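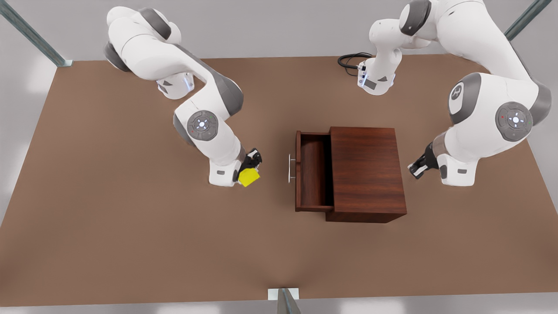 Gert Nkuna wrote to us that the parents in his group kept getting the pick-up message twice, once from the room tablet and once from the office, and he asked which of the two should be switched off. Switch off the one in the office. The room tablet is the one that knows when the child has really been signed out, and the steps in this section are written for it.

Section 6. Setting up sign-in and sign-out

Before you start, you need the administrator code of your center and the list of children in Clerkonex. If the list is not yet imported, go back to Section 4. The set-up can be done while children are present, but sign-in will not be possible on the tablet until step 8 is finished.

1. Open Clerkonex on the room tablet and choose Rooms.

2. Touch the name of the room. If your center has two rooms with the same name, for example in Drastby where both toddler rooms were called Sunflower, rename one of them first.

3. Choose Attendance, then Sign-in method. You can select Name list, Family code or Both.

4. If you selected Family code, enter the length of the code. It can be from 4 to 6 digits. We recommend 6.

Note: A code belongs to the family and not to the child. Brothers and sisters are signed in with the same code, and the parent then marks which children have arrived.

5. Enter the opening time and closing time of the room. For children in after-school care, use the time when they come from school, not the time when the building opens.

6. Under Late arrival, enter the number of minutes after which the child is shown in yellow. The value at delivery is 10. It can be changed later without any loss of records.

7. Under Messages, set Pick-up message to Room tablet. On the office computer, set the same line to Off. Both places must be changed, the tablet does not change the office computer by itself.

8. Touch Save and wait until the green mark is shown.

Caution: Do not close the cover of the tablet while it is saving. The room list may be stored only in part, and you will have to repeat from step 2.

Adding persons who may pick up the child

Open the child's page and choose Pick-up persons. Write the full name as it is on the person's identity card, and a telephone number. A photo can be added but it is not required. Grandparents and neighbors are entered in the same way as parents - there is no separate list for them.

Caution: When a person is removed, the change comes to the other tablets only at the next connection. Tell the staff of the room also in words.

If message 247 is shown

The tablet has no connection with the office computer. Sign-in continues to work and the times are kept on the tablet. Check the network, then choose Send again. If you use the Gokia door lock, see Section 17.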